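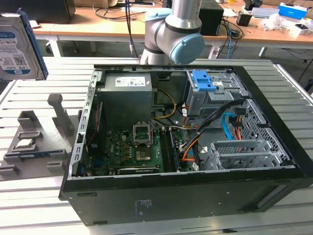
Comparison of Two Gripper Finger Sets for Desktop Computer Disassembly and Reassembly

Student project report, Bradness Institute, Automation Laboratory
Submitted 01/02/2018

1. Purpose of the project

The project was set by the Automation Laboratory as part of its work on the repair and reuse of office computers. The group was asked to compare two sets of fingers on the same parallel gripper and to recommend one of them for further use. The arm, the controller and the wrist camera were not changed during the work, so that any difference in the results could be put down to the fingers.

The first set, referred to in this report as the Granik fingers, consists of flat black plates with narrow tips. The second set, the Pai fingers, was designed by the group and printed in the laboratory in blue plastic. It is fitted between the plates and ends in a thin blade. Both sets were driven through the Kirnilon controller, using the software already installed on it.

2. Tasks

Three tasks were chosen: removing and refitting a hard drive in its caddy, placing a memory module, and placing a processor. The drive task was carried out in a full tower case laid on its side. The memory and processor tasks were carried out first on a printed board with holders and only later in the case, as the supervisor did not wish to risk bent contacts in the early weeks.

A trial was recorded as a success when the part reached its target position without help from an operator. A trial stopped by the force limit was recorded as a failure, even if the part could have been seated by a second push. 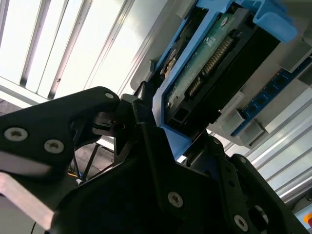 In the drive task the approach angle mattered more than the closing force. When the gripper came in too steeply, the body of the gripper reached the edge of the drive bay before the fingertips reached the caddy. The group therefore wrote a new approach path in May and repeated all of the earlier drive trials. Results from before the change are not included in this report.

3. Results

A total of 1157 trials was recorded over all tasks. In the drive task the Granik fingers succeeded in 64 per cent of trials and the Pai fingers in 59 per cent. The group does not consider this difference large enough to settle the matter. Most failures with the Pai fingers came from the blade bending when the caddy was pulled at an angle, while most failures with the Granik fingers came from a tip slipping off the plastic.

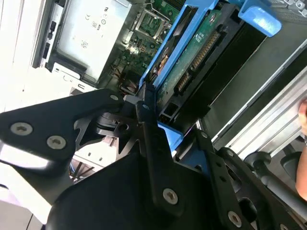

Clearance inside the case was the main limit on the drive task for both sets. The plates are stiff, but they are also wide, and the wrist camera loses sight of much of the bay once the gripper is lowered. The connector end of the drive is the part that most needs to be watched. With a long black bar running up the middle of the view and ending close to the drive, there is little room left to judge the gap by eye. The case also had to be kept from shifting, and trials with a hand on the chassis rail were marked separately in the log so that they could be compared with the others. A second camera at the side of the table gave a better view of the whole case, but was of little use for the last few millimetres.

Placing errors on the printed board were smaller for the Pai fingers, at about 2 millimetres before correction. The Granik fingers were not measured in the same way, as the marker used for measuring could not be fixed to the plates. This is a weakness in the comparison and should be put right if the work is continued.

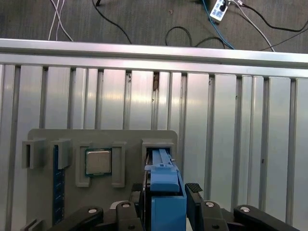 The printed board proved useful for practice with small parts. Its holders can be reprinted when worn, and the board can be stood upright to test an approach from a different direction. The processor frame has raised side walls and is open at the front, where two tabs stick out at the bottom, and the memory module stands upright to the left of it. The slot holder on the right is narrow, and the blue finger assembly has to be brought up to it squarely - a small error in wrist angle was enough to stop a trial.

4. Recommendations

The group recommends that the Granik fingers be kept for the drive task and the Pai fingers for memory and processor work. Changing between them takes time, and a quick-change mount should be looked at before any further trials are planned. The blade of the Pai fingers should be made thicker at the base. The Kirnilon force limit should be set separately for each task, as the single value used here was a compromise.

Drawings, log files and the revised approach path have been lodged with the laboratory office.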